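About Karivley

Karivley provides menu engineering and kitchen workflow analysis to independent restaurants, canteens and institutional food services. The company is based in regional Victoria and operates from a single office with an attached test bench. Work is carried out on a fixed-scope basis. We do not sell equipment, and we do not accept commissions from suppliers.

The practice began as a costing service for takeaway shops. Clients supplied recipes and invoices, and we returned a per-serve cost with allowances for trim, spoilage and portion drift. Most of the early files concerned burgers, sandwiches and rolls, where the number of components is small and the order of assembly has a measurable effect on labour. That work still accounts for a large share of engagements.
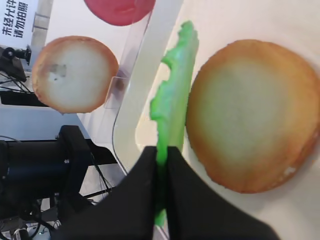
Costing is now handled through Stokero, our in-house recipe database. Stokero holds 1543 component records. Each record carries a purchase unit, a yield factor, a storage class and an allergen code. Yield factors are reviewed in March and September, or earlier where a client reports a change of supplier or cut. Records not used for two review periods are archived and are not deleted.

Services

Menu costing. Per-serve cost, gross margin and sensitivity to a change in the price of any one component. Supplied as a spreadsheet and a printed summary.

Line layout review. Assessment of bench length, reach distance, cold-well order and pass position. Site measurements are taken outside trading hours. A layout review covers one service line; additional lines are quoted separately.

Portion control audit. Weighing of served portions against the written specification across at least two service periods. The standard sample is 76 portions per menu item. Results are reported as mean, range and standard deviation, with any item outside tolerance listed first.

Allergen separation plan. Storage, utensil and bench separation mapped against the client's current menu. The plan is reissued at no charge if the menu changes within the term of the engagement.

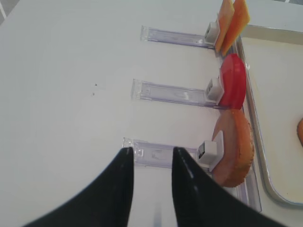 Kosia Canteens wrote in its feedback that the layout review was thorough but that the report assumed a right-handed line, and that two of its three benches run the other way. The reach tables in the report template have since been amended to cover both directions, and the revised pages were sent to all clients with an open file.

Method

Each engagement starts with a document request: current menu, recipe cards, three months of invoices and a dimensioned sketch of the kitchen. Where recipe cards do not exist, they are written during the first site visit. Draft findings are issued for comment before the final report. Comments received are attached as an appendix, whether or not they lead to a change.
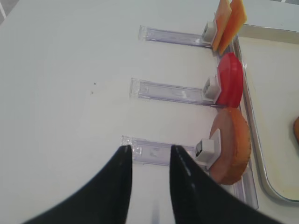 Final reports separate measured values from estimates. An estimate is labelled as such and its source is given. Recommendations are ranked by cost to implement, starting with those that need no capital spending.

Clients and coverage

Karivley has completed 367 engagements. Current retainer clients number 43, including the Ranjbar group of cafés. Site work is offered in Victoria, southern New South Wales and Tasmania. Costing work is accepted from any state or territory.

Enquiries

Enquiries are answered between 8.30 am and 4.00 pm on business days. The office closes for the second half of December. Please include the number of menu items and service lines in your first message so that a scope can be prepared.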